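# Open day at the Vestby lab: grasping in simulation

The September open day covered the fruit-handling work from start to finish, beginning on the simulator and ending with questions in the hallway. Notes for those who could not attend follow.

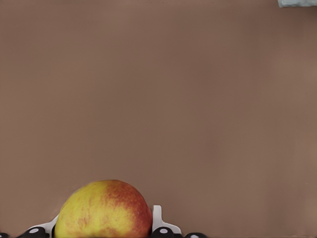
## What was shown

Madhu Shakya ran the first station, where the simulator view from the gripper was put up on the wall screen. The test object was an apple, yellow on one side and red on the other, with the two white fingers on either side of it. Visitors could follow the policy's view and the commanded finger width on two displays, updated at the same rate.

The task is simple to state. The arm starts from a random pose above the work surface, moves to the apple, closes, lifts, and holds for 15 seconds. An episode fails if the fruit slips, if the closing force exceeds the limit set for bruising, or if the time runs out at 60 seconds. Position, rotation and skin texture of the fruit are drawn again at the start of each episode. Friction is drawn again too, within limits taken from bench tests on store-bought apples.

Two points came up repeatedly. First, from a low grasp the view near the fingertips shows only the upper part of the fruit, so the policy has to work from a partial outline. Second, uneven contact between the fingers is common in the approach. If one finger touches early and the controller keeps closing at full speed, the fruit is pushed sideways or rolls. The current controller slows down at first contact and shifts the wrist toward the touching side until the gap on the other side is gone.

## Results presented

Imani Mwakalinga gave the numbers. The evaluation set has 3000 episodes. Under the old controller, 726 of them ended in failure, and most of those were rolls during closing. The run with the new controller was not complete by the open day, so no comparison was given. It will be reported in the next issue with the failure types broken out.

She also went through the rendering settings. The work surface is kept plain and matte in the base condition, with soft lighting and no strong shadows. Harder conditions add clutter, directional light and a glossy surface. Training on the base condition alone gave a policy that did poorly on the glossy surface, and the mix now used is weighted toward the harder cases.

## Questions from visitors

Victor Bakilana of Holroyd asked whether the bruising limit had been checked against real fruit. It has, for two apple varieties, by cutting the fruit open the day after the grasp. Pears are next. He pointed out that packing lines see large changes in firmness over a storage season, and that one fixed limit would be too loose by spring. A limit that depends on a firmness estimate is on the work list but has no date.

Manee Boonchu asked about cycle time. The slowdown at first contact adds to every grasp, including the ones that would have succeeded anyway. Shakya's answer was that the cost is accepted for now and that speed will be tuned after the failure rate settles.

## Practical items

Slides and the episode configuration files are on the shared drive under Bavum, which is the project name for all of the fruit work. The finger geometry is in the same folder. Anyone who wants to run the evaluation locally should use the current simulator build, as older builds handle contact friction differently and the results will not match.

Requests for a repeat session go to Nafula Mwakyusa at Cinent. Groups need to be small enough to stand at one workstation.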